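Threads » Workbench » Robotics » Two grippers, one sofa

Shengli Tang
14 replies · 31 shares

So the Plaris gripper and the Gorel gripper are both on my desk, and I've been asked which one we should buy more of. A sensible person would read the data sheets. I've read the data sheets. According to them, both are the best gripper ever made.

Ground rules, then. Same arm, same controller, same objects: a sponge, a mug, a roll of tape and a very tired paperback. 24 attempts each, and no nudging the mug into place with your elbow (Bjartur, I mean you).

The Plaris opens wider and closes with a sort of sigh. The Gorel snaps shut like it's been insulted. I know which one I'd rather hand a mug to, but feelings don't go in the spreadsheet.

What I really wanted to compare was the view. A wrist camera sounds marvellous until you find out how much of your picture is taken up by the thing it's bolted to. Lots of smooth metal plate, a cutout, one dark finger poking out at the bottom and a bit of carpet for company.

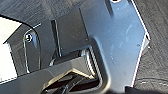

Can you still do useful work with a wrist view that's mostly gripper?

For the last few centimetres of a grasp, plenty, so long as the fingertips and the object stay in view. For finding the object in the first place you'll want a second camera higher up.

Shiny metal is the other nuisance. Every streak of light on the plate moves when the arm moves, and our detector has twice now reported a streak as tape. Guðlaug's cure is matt black paint. Þórarinn's cure is a better detector. They've been having this conversation since December.

Which brings me to the head camera. It gets the whole break room: the long white counter, people at the table, the turquoise sofa with the gripper fingers pointing up in front of it. Superb for context. Less superb for telling you whether you're 2 mm off the handle.

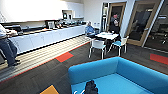

Scores so far, for those who scrolled

Plaris: kind to mugs, hopeless with the paperback. It gets hold of the cover and the rest stays where it was.

Gorel: will pick up anything, and the sponge has the marks to show for it. Dropped the tape four times – always on the lift, never on the close, so I suspect the fingertip pads.

Camera verdict: both, please. Head view to get there, wrist view to finish. I'd hoped to save money on one of them and I haven't.

Next up is the Dekus controller, which promises smoother closing. The manual is very confident and has no index.

Comments (4)

Eyvindur Kvaran: Try softer pads on the Gorel before you blame the gripper. We had the same thing with tape.

Bjartur Þórarinsdóttir: It was one elbow. Once.

Guðlaug Hafstein: Matt. Black. Paint.

Þórarinn Blöndal: What lens is on the wrist camera? If it's a narrow one, swap it before you decide anything about the view.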